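Why does bread go stale?

When I was little I thought bread went stale because it dried out, like a puddle on a sunny day. I was pretty sure of it too! I even tried leaving a glass of water next to the loaf to help. (It didn't help. I just got told off for leaving glasses around.)

So what is going on in there? To find out, we need to meet starch. Starch is the stuff plants use to store energy, and wheat flour is packed with it. It comes in teeny tiny grains, much too small to pick out with your eyes.

When you mix flour with water and put the dough in a hot oven, those grains soak up water and swell. They go all soft and floppy, a bit like jelly. That's why the middle of a fresh loaf is so squishy.

Now the loaf comes out and cools down, and the starch starts to tidy itself up. The floppy bits line up again and lock together into stiff little patterns called crystals. Some of the water gets trapped inside them, and some creeps out to the crust. The middle goes firm and the crust goes leathery – yuck. 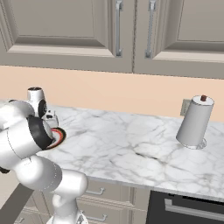

The funny thing is that this happens even if you wrap your bread up so tightly that no water can escape. It still goes stale! It just takes longer to feel really dry.

Guess where it happens fastest? The fridge! Starch loves to make crystals when it's chilly. The freezer is different, though. It's so cold in there that the water freezes and the starch can hardly move, so the bread stays nice for ages.

And you can turn the clock back a bit. Warm a stale slice in the toaster and the crystals loosen up, and the bread goes soft in the middle again. Eat it soon, because it firms up even faster the second time.

Want to try it? Ask a grown-up for 3 slices from the same loaf. Put each one in its own bag, then pop one in the fridge, one in the freezer and one in a cupboard. Wait a day, let them all come back to room temperature, and give each one a gentle squeeze. Which is the squishiest? Write down your guess before you start – mine was wrong the first time I did it.

One last thing: stale is fine to eat, but moldy isn't. If you spot any fuzzy green or white patches, the whole loaf goes in the trash.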